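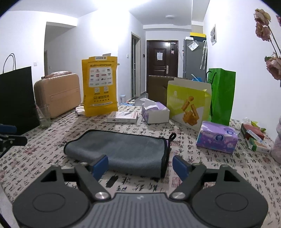 Thread last edited in August, 11:40 pm

1/ Today's task was to fold a towel. I want you to hold on to how modest that is while I tell you about the rest of it.

2/ Blue-gray cloth, black edging, little hanging loop at the back corner. It came to me already folded. All I had to do was pick it up and put it down again with the Urnell gripper, and log the run. My mother does this while on the phone.

3/ Run 65 is where the left pad stopped opening all the way. The right one was fine. The log said both were fine. The log was very relaxed about the whole thing.

4/ By run 70 the left pad was closing a beat late, so every lift started as a lift and ended as a drag. A tablecloth covered in calligraphy is a great place to drag things if you enjoy bunching up someone's calligraphy.

5/ Messaged Keabetswe Venter, who wrote the fault monitor. Reply: "What does the code say?" The code said 2796. The manual goes up to 870.

6/ So I have found a fault so advanced it hasn't been published yet.

7/ Keabetswe dug through the old Drokano firmware notes and 2796 is two codes printed with no space. 27, pad position stale. 96, stop and release. It was telling me to stop. It had been telling me to stop for 2 hours, in one long word.

8/ Which is the part that bothers me. A slow pad on a towel is a wrinkly towel. Same pad, same unreadable warning, with my thumb between the fingers to clear a snag (yes, I did that, twice) and I'm typing this thread left-handed.

9/ Fix for now: power off before hands go in, every time, and any code over 870 counts as a stop. Keir Paterson has put that on a sticky note in capitals. There is an underline. I feel the underline is about me.

10/ Left linkage goes back to the Nistudley bench in the morning. The space character is scheduled for the next release.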